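Vimudora Hand-Guided Teaching Kit: Three Weeks In

Reviewed Sep 10, 2024

The pitch for the Vimudora kit is that anyone in the building can teach a robot a chore. You hold a controller, you move the arm, you do the job a bunch of times, and the software works out the rest. I have heard versions of this pitch before, and I have the dust-covered hardware to show for it, so I went in with low hopes.

Setup took most of an afternoon. The manual says an hour. Pairing the controller was easy enough, but the wrist camera has to be calibrated before the software will record anything, and the calibration routine quits without an error message if it doesn't like what it gets. I ran it 4 times before it passed. I still don't know what I did differently on the last try.

Once it's running, driving the arm by remote is better than I expected. The lag is small. The trigger that closes the gripper has a decent range to it, so you can squeeze gently, and the arm follows your hand without the jerky catching-up I remember from the Boldale unit. You do get tired. After half an hour my wrist hurt, and my demonstrations got sloppy, and sloppy demonstrations go straight into the training set unless you delete them by hand.

You can also skip the controller and push the arm through the motion yourself. Vimudora makes a lot of this on its website. I tried it for two days and gave up. The joints are stiff near the base, your own arm keeps getting into the camera view, and you can't work the fingers smoothly with one hand while steering with the other. Stick with remote.

My test job was putting cables away in a box. It's dull work, cables never lie the same way twice, and I would happily never do it again. Vimudora suggests up to 100 demonstrations for a task "of moderate difficulty," a phrase the manual does not define. I recorded the full hundred.

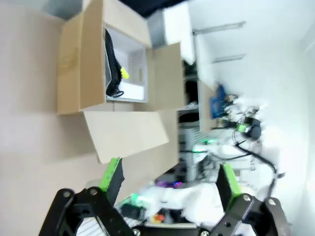 The playback screen is where I spent most of my time, and it's the weakest part of the package. You get the wrist view and a timeline, and that's it. There's no way to tag a bad grasp, no way to trim the front of a clip where you were just waving around getting your bearings. Ebbe Forsberg, who shares the shop with me, wrote a small script to do the trimming. He shouldn't have had to.

As for results: the trained arm went for the cable most of the time and got hold of it less often than that. When I moved the box over by the width of my hand, it got noticeably worse. Support told me to record more demonstrations with the box in different spots. Fair advice, but I'd like to have read it in the manual before I started.

A few smaller complaints. Export only works to Vimudora's own file format — the Willdale kit at least gives you plain video and a spreadsheet. The undo button discards the whole clip. The power cord is short.

I'm giving it 3 out of 5. The remote control is good, and if you already have someone around who can write scripts, you might get your money's worth. If you believed the line about anyone in the building, wait for the next version, or borrow one first. Mine goes back on the bench until the February update, which is supposed to fix the trimming.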